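4.2 Inside the case: what the repair benches taught us about reach

We had expected, when we began visiting the repair benches at Badside and Vilport, that the hard part of keeping an old desktop computer going would be knowing what was wrong with it. Most of the 34 people who kept a bench diary for us told a rather different story. They could usually name the fault within a few minutes of opening the side panel — a memory module that had crept out of its slot, a fan lead left off its header, a cooler clogged with years of household fluff — and then they spent the better part of an evening trying to get a hand to it.

The diaries hold 1,016 entries between them, and reading through the lot was one of the great pleasures of this study. People wrote lovingly about their machines, and a good deal less lovingly about the cases. The small wires that run to the front buttons came up again and again. They are thin and easily tugged loose, and they tend to lie across the very part of the board one wants to see. Several diarists had taken to drawing the wiring on the back of an envelope before touching anything, a habit we have since picked up ourselves and would warmly recommend.

Memory slots came next. The modules themselves need a firm, even push, and the latches at the ends are simple enough when the board is lying bare on a table. Inside a case, with a drive cage on one side and the power supply on the other, the same job becomes a matter of feel. Diarists at the Vilport bench, where the older tower cases tend to end up, often took out the drive cage first, even though it added 4 screws and a fair amount of grumbling to the work.

We sorted the entries by the part being reached for, following the scheme set out by Nair, and kept a separate heading for parts that were merely in the way. Figure 3 shows the kind of crowding that the diarists had in mind, with memory slots, a small heatsink and several wired headers sharing one board.

Figure 3. Motherboard inside an open desktop case. 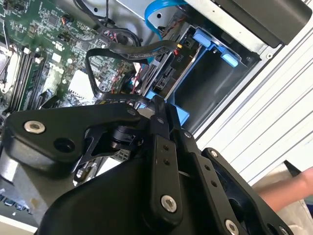 Ison, reading a draft of this section, remarked that we had been too kind to the drive cage, and that on the older towers it ought to come out before anyone so much as looks at the memory, grumbling or no grumbling.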